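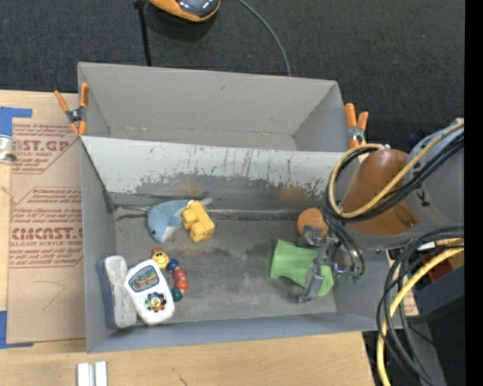 Home | Ask | Browse topics | Sign in

Moving to a smaller apartment with a kid – how do you decide what goes?
Posted in Home & Family, October
By bineck_mom

Okay, I need some outside opinions because I've been staring at my living room for two weeks. We're moving from a 3-bedroom house in Niston to an apartment in Zurnham that is 525 square feet smaller, and the lease starts at the end of next month. The movers quoted me $3,000 for everything we own, and that was before I remembered the shed.

My clothes I can handle. Kitchen stuff, fine. It's the kid stuff that gets me. My son is six and he's attached to every single thing, including things he hasn't touched since he was two. I tried asking "keep or give away?" and he said keep to all of it, even a broken flashlight. Then he cried about the flashlight.

So do I sort it while he's at school and hope for the best? Or do I make him part of it and accept that it'll take forever? Also, is it worth selling any of it, or should I just drop it all off somewhere? My sister says a yard sale, but I did one once and sat outside from 7 a.m. for basically lunch money.

Thanks in advance, I'm tired!!

kurtulus_kitchen

We did this two years ago with twins, so I feel you. Please don't do it all in secret. I tried that with one bag and my daughter asked for a rubber frog out of it the next morning (a frog she had not mentioned in a year), and then she didn't trust me with her room for months.

What worked for us was giving each kid two bins and saying whatever fits in the bins is coming. They picked. I didn't argue about what went in, even when it was bottle caps. Once it was full, something had to come out before something new went in, and they got pretty tough about it – tougher than me. Start with the easy stuff like dried-up markers and puzzles with pieces missing, and leave the stuffed animals for last. If you start with the stuffed animals you're done for the day.

Also, do it in short bits. Twenty minutes, then a snack. Mine were useless after that and so was I.

For selling, I only bothered with the big things. We got $80 for a bike and a train table together and that was the best of it. Everything else went to the thrift store on the way to the grocery store. Call yours first, because ours stopped taking plush and car seats and I had to drive it all home again.

One more thing, pack the bedtime stuff separate and keep it in your own car. We put ours on the truck and the truck was late.

dale77

just throw it out, kids forget

halfpacked

I don't agree with dale77, my brother still brings up a toy truck our parents tossed in 1990-something.

Get a second quote on the move too. Ours dropped by about $1,000 once we told them the garage was already cleared out, so it pays to get rid of things before they come look, not after. Ask if they charge extra for stairs or a long walk from the truck. Apartment buildings in Zurnham can be picky about elevator times, so check with the office before you book anything.

For the drawings and school papers, I took photos and kept one flat folder per kid. Nobody has asked for the originals yet. The flashlight I would let him keep.

Contact us | Terms | Copyright Bineck Community Help | Back to top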